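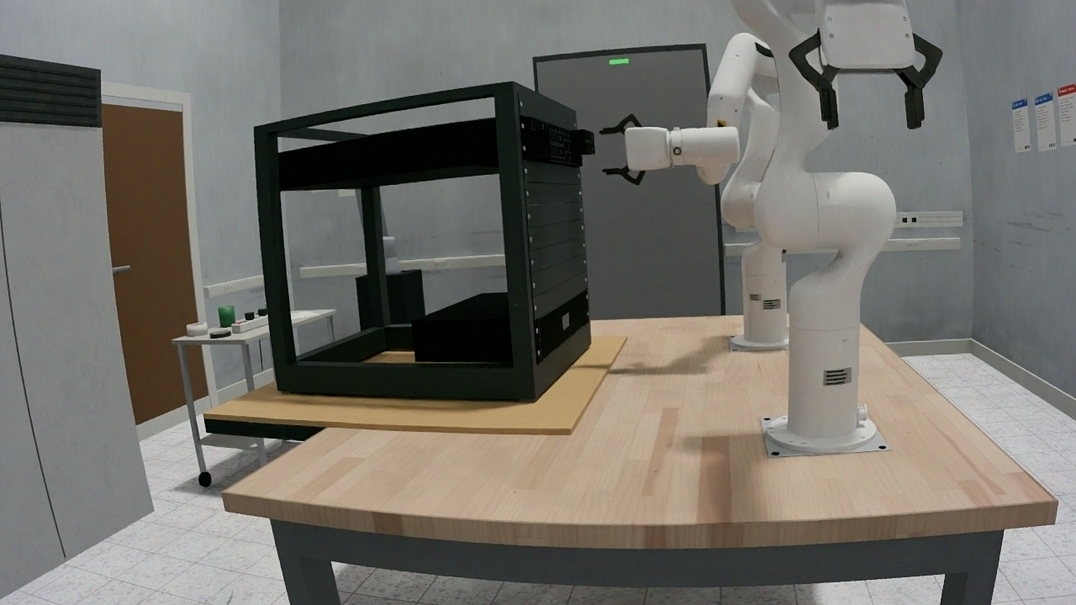 2 min read

Butcher-block top: oil it or seal it?

Asked Jun 8, 2026 in Home & Workshop

Hi all! I'm finally setting up a workbench in my garage in Tambunan and I've fallen for butcher block, the striped kind with light and honey-colored strips. The slab is 87 inches long and bare. My neighbor says mineral oil, my brother-in-law says polyurethane, and the store just wanted to sell me a $200 kit (no thanks). I'll be doing light repairs, some soldering, and probably a lot of coffee drinking out there. Gets pretty sticky by July. What would you put on it? 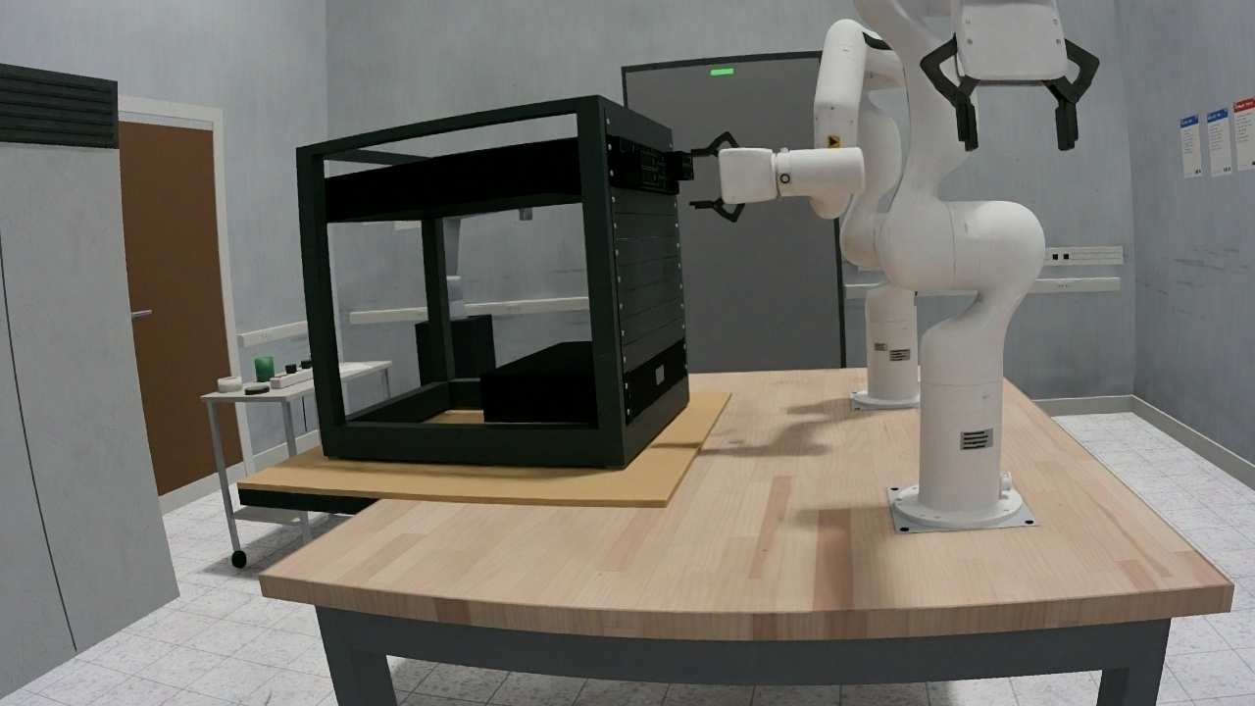

Word count: 87

Answer 1

poly. done. mineral oil is for kitchens

Answer 2 (marked helpful)

I've had a block top in my shop for years and I'd skip both — go with a hardwax oil. Mineral oil never dries, so your papers pick up greasy spots and you're redoing it all the time. Poly looks great until you drop a wrench on it, and then you have a chip you can't fix without sanding a big patch.

Sand to 150 or so, wipe off the dust, rub on a thin coat, and buff off the extra before it gets tacky. Next day, do it again. And please do the underside too! I skipped it on my first one and the thing cupped on me over one summer. If you're screwing it to a metal base, use slotted holes so the wood can move with the humidity. Lay your oily rags flat outside to dry, they really can catch fire in a pile.

For the soldering, get a silicone mat. No finish likes a hot iron.

Answer 3

Agree with the hardwax answer mostly. I used poly on mine in Birkine and it's been fine, but I only sort mail on it lol. Whatever you pick, test it on the bottom first — my reddish strips went way darker than I expected and I was kind of bummed about it.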